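4.2 Naming of near-neutral colors

The low agreement reported in the previous section for beige and cream samples was also found for gray, with one difference. Respondents agreed well on the basic term and poorly on everything placed in front of it. "Gray" alone, or "gray" with a lightness word such as "light" or "pale," made up most first answers in both towns. Disagreement began with the second answer, in which respondents were asked to say what kind of gray they saw. The full set from Zomodcombe and Drondness holds 3,317 free answers given by 2,366 respondents; 772 of these answers concern light grays and are treated here.

Answers were coded in two passes. In the first pass, Bastos and Halim sorted them by the type of modifier used: hue words ("bluish," "greenish"), temperature words ("cool," "warm"), material words ("stone," "ash," "cement") and words of liking or dislike ("dull," "clean"). An answer could fall under more than one type. In the second pass, Veloso recoded the answers on which the first two coders had differed, without access to their notes. Answers that named a paint brand or a catalog shade were kept in the set but left out of the comparison between towns, as the catalogs on sale in the two towns are different.

Temperature words need separate treatment. Earlier work on color naming often reads "cool gray" as equal to "bluish gray" and "warm gray" as equal to a gray with some yellow or red in it. Our respondents did not use the words so strictly. Several called one sample cool when it was held flat and warm when it was held upright, and a few used both words in a single answer for different parts of the same card. Large light surfaces make this more likely. In Figure 2, the pale gray is a cooler, more bluish gray at the upper right and a slightly warmer, lighter gray near the top center and to the left, although the surface is smooth and plain. A speaker asked for one term must either choose a region or settle on an average, and the instructions in our questionnaire did not say which to do. 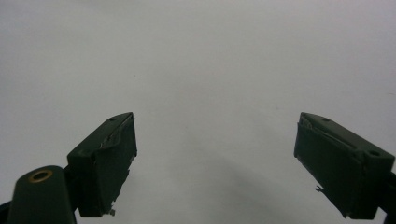 The wording of the question may also have played a part. The Drondness form asked "What would you call this color?" while the Zomodcombe form, which was prepared first, asked "What color is this?" Nogueira has pointed out that the first wording invites a personal label and the second a correct one. Material words were more common in Drondness, which fits her reading, but the Drondness group also included more people from the building trades. The two effects cannot be separated with the present data. We therefore make no claim about regional vocabulary for material words and limit the comparison to hue and temperature.

Within that limit the towns are alike. Hue words were used with more confidence than temperature words, to judge from the number of corrections and hedges in the transcripts, and respondents who gave a hue word seldom changed it when the card was shown again. Temperature words were changed often. This supports the view, argued in the Fjeld interviews, that "warm" and "cool" work for many speakers as terms of comparison which need a second color nearby. Shown alone, a light gray gives them little to compare it with except its own edges and the table under it.

Lighting was held constant within each town but differed between them. Amaral measured the lamps at both sites before the September sessions and found the Drondness room slightly yellower. A shift in that direction should raise the share of warm answers there, and no such rise was found. The question is taken up again in Section 5, together with the results for off-white.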